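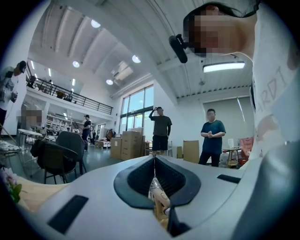
Round ceiling lights, a long LED panel, and daylight from the tall window at the back.

How to Light a Tall Workroom Without Squinting All Day

If you have ever moved a workbench into a big, high room, you know the feeling. You walk in, look up at all that lovely space, and think you will never need to worry about light again. Then four o'clock comes along in January, you are trying to read the small print on a packet, and your own shadow is sitting right on top of it. I spent most of my first winter like that, so please take your time with this and learn from my sore eyes.

A room with a high white ceiling and a big window is a fine place to start. White paint sends light back down to you, and sloping panels spread it a bit more softly than a flat ceiling would. The trouble spots are nearly always the same: the floor under a mezzanine, the shelves along the side, and whatever bench has ended up with its back to the window.

What you will need

A tape measure
A pad of paper and a pencil
A roll of painter's tape
A soft cloth and a long-handled duster
One clamp lamp you can move around
A friend with a bit of patience

Step 1. Visit the room three times

Go in the morning, at midday, and again once it is dark outside. Leave every lamp off for the first two visits if it's safe to walk around. Sketch the room on your pad and shade in the places where you would not want to read a label. For the evening visit, turn everything on and make a second sketch. The two drawings will look surprisingly different, and you'll want to keep them both.

Step 2. Let the window do its share

Clean the glass before you spend a penny on lamps. With a window made of many small panes the dirt likes to gather in the corners, and it takes a good while to get around them all (put the radio on!). Move tall shelving away from the sides of the window, and set your main bench so the daylight comes in from the side. Facing it head-on is hard on the eyes by midafternoon.

Step 3. Sort out the general light

Round fittings are good for filling a room evenly, and a long panel is good over a run of benches. Try to place a panel slightly in front of where you stand, so that your head and shoulders don't block it. Anything fixed to a high ceiling is a job for an electrician with the proper platform. Mine was Kiprono Nyaga, who talked me out of two extra fittings I didn't need and into a separate switch for each row, and I have been grateful ever since.

Step 4. Look after the space under the mezzanine

An upper level is wonderful for storage, but it does throw the floor below into shade. Fix slim lights to the underside, close to the front edge, and aim them toward the shelves. Keep pale items and pale bins down there if you can – they show up much better than dark ones. An open railing with thin uprights lets some light slip through, so try not to stack boxes against it or hang coats over it.

Step 5. Test before you fix anything

Clamp your spare lamp where you think a new light should go and work beside it for an hour or so. Have your friend stand across the room and tell you if it glares. When you're both happy, mark the spot with tape. I moved my tape 50 centimeters to the left after the first try, and the glare on the bench was gone.

Step 6. Keep it clean

Dust settles on fittings, ledges, and the tops of rails. Switch everything off, let the lamps cool, and go over what you can safely reach from the floor with the duster. I do mine at the change of each season, and I go around with the sketches from Step 1 while I'm at it, in case a shelf has wandered into somebody's light.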